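Claltolar Jewelry Repair & Resizing -- Frequently Asked Questions

Quick answers from the bench. If yours isn't on here, email or call the shop. Hwa-young picks up before noon, after that it's the machine.

RINGS AND RESIZING

How long does a resize take?
Plain gold band, usually 10 working days. Platinum longer. Rings with stones all the way around, ask first, some of those can't be sized at all.

How far up or down can you go?
Two sizes either way on most bands. More than that and we'd sooner rebuild the shank. Ulises will call you with a price before he cuts anything.

I don't know my size.
Come in and we'll measure. No charge. Come in the afternoon if you can, fingers are smaller first thing in the morning. Paper strips and string from home are not accurate, please don't send us a string.

Can you size tungsten or titanium?
Tungsten no. Titanium, sometimes up a half size. Ask.

Will the engraving survive?
Depends where it sits. If we have to cut through it we tell you first, and Kendra Lemieux can re-cut the letters by hand afterward. She needs a clear photo of the original, taken before the work starts.

CLEANING AND CHECKUPS

How often should I bring a ring in?
Every six months if you wear it daily. Prongs wear down slow and you won't notice until a stone is rattling.

What do you do at a checkup?
Look at every prong under the loupe, tap for loose stones, clean, steam. Takes 20 minutes if we're not slammed. August is slammed.

Can I clean it at home?
Warm water, a drop of dish soap, soft toothbrush. Put the plug in the sink. Not for pearls, opals or anything glued.

Do you re-dip white gold?
Yes, rhodium plating, same day if it's in by 10. Expect to do it again in a year or two -- sooner if you're hard on your hands.
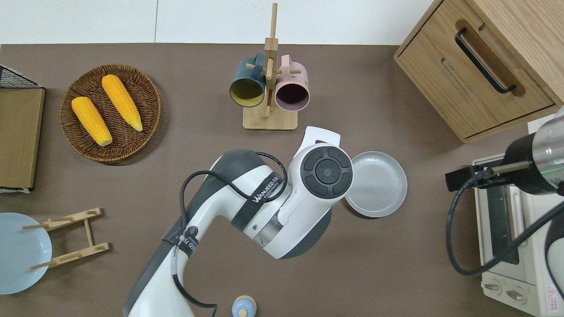
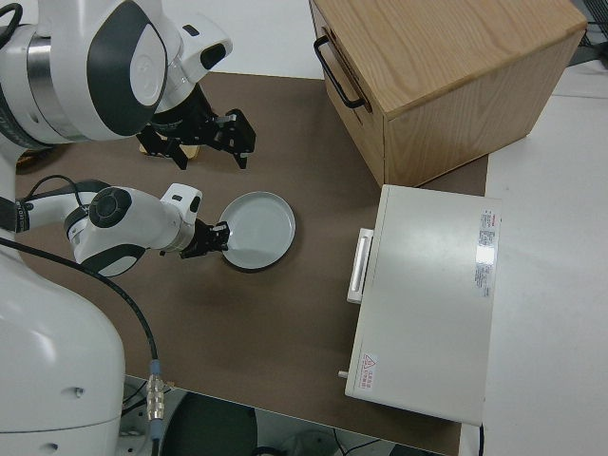

CHAINS, CLASPS AND EARRINGS

My chain snapped. Worth fixing?
Solid link, nearly always. Hollow rope chain, often not, the solder shows and it breaks again next to the repair. We'll tell you strait.

Can you swap a clasp?
Sure. Lobster, spring ring, box. Bring the chain, not just the old clasp, so we can match the weight.

Lost one earring. Can you make a match?
Usually. Joni Kemppainen does these from the one you have left. Leave it with us for about three weeks. Color of old gold is tricky and the new one may look brighter for a while.

Do you fix costume jewelry?
Some. Glue-ins yes, plated brass that needs heat no. The plating burns right off.

HEIRLOOMS AND STONES

Can you reset my grandmother's diamond?
Yes, we do a lot of these. First step is a sit-down to look at the stone for chips. If the edge is chipped we may suggest a bezel instead of prongs. Ask to see the Hultamum settings, the low ones, they don't catch on sweaters.

Will I get my own stone back?
Yes. We map the stone with you at the counter, measure it, and write it on your ticket. You can look through the scope at pickup and check it against the map.

What happens to the old gold?
Yours. Take it home, or we credit it by weight toward the job. We can't always melt it into the new ring. Old solder makes it crack.

Do you do appraisals?
Not in house. We send them out to MacPherson, $100 per piece, allow two weeks. Get a new one every few years if the ring is insured.

TICKETS, PRICES, PAYMENT

Do I have to leave a deposit?
Under $300 no. Over that, half up front.

Are estimates free?
Yes at the counter. By email we can only give a range, photos hide a lot.

I lost my ticket.
Bring ID. If someone else is picking up, call ahead and give us thier name or they will leave empty handed.

Can I mail my ring?
Yes. Insured, signature required, to PO Box 1259. Small box inside a bigger box. Don't write "jewelry" anywhere on the outside. Email us the tracking number.

What if something goes wrong after?
Solder joints and prongs we worked on are covered one year. Bent bands and lost stones we didn't set, no. Bring it in anyway and Kendra MacDonald will have a look -- small stuff she often just does while you wait.

Parking?
Behind the building, in by the alley. Spots marked Skullard are not ours and they do tow.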